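Timestamps, again

31 Jan 2024

Quick one before I forget all of it. Three weeks of blaming the policy and it was the clock.

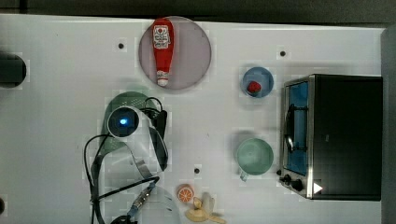

So the policy runs at a fixed rate, the arm driver runs at whatever it likes, and the two of them meet in a little buffer I wrote in December and never looked at again. Big mistake. The buffer stamps each camera image when it ARRIVES. Joint states get stamped at the source. On a quiet machine the gap is tiny and you never see it. On the lab machine, with the logger and the viewer and somebody's training job all going, the image was showing up 13 ms late on a good cycle and over 400 on a bad one.

What that looks like from the outside: arm goes for the banana, gets close, hesitates, corrects, corrects back. Sort of a wobble. We had a whole theory about it. Gonzalo thought it was action chunking, the seams between one chunk and the next, and he spent two days on a blending thing that did make it smoother. Smoother and still wrong. I was sure it was the gripper closing threshold. Changed it, changed it back, changed it again. No notes kept. Don't do that.

Begoña found it. She doesn't even work on this part, she does the planner. She was replaying episode 594 next to the live log and asked why the joint trace and the picture disagreed about where the wrist was. I said they didn't. They did.

The fix, for anybody using the Wideris bridge or somthing like it:

Stamp at capture. The camera driver gives you a hardware time, use it. I had been throwing it away because it's in a different clock and converting was annoying. Took an hour in the end.

Then match by time instead of by "latest". My old code grabbed the newest image and the newest joint state and called that an observation. Now it takes the image, looks up the two joint states on either side, interpolates. If there's nothing close enough it drops the cycle and holds the last command.

Then log the age of every observation. One number per step, plotted under the reward curve or whatever you look at every morning. If I'd had that plot in December this post wouldn't exist.

Old recordings were a problem too. All of them have the arrival stamp baked in. I wrote a script that estimates the offset per episode by lining up image motion against joint velocity, and it works on most. There are 19 where the arm barely moves and there's nothing to line up, so those are out of the training set for now. Maybe I go back for them. Probably not.

Retrained overnight on the corrected set. Same config, same seed, put Gonzalo's blending back to off so I'd only be changing one thing for once. Wobble is gone on the banana. Still there a little on the strawberry, and I think that one really is perception, the mask is small and it flickers. Different post.

Still to do: the planner side reads from its own copy of the buffer (yes, a copy, I know) so Begoña's stuff is still on the old stamps untill I merge. Also want a test that delays images on purpose and checks the thing complains. Ashworth had one like that in the old repo, need to dig it up.

Comments are broken again, email me if you've got a nicer way of doing the offset estimate. Mine is a for loop and a prayer.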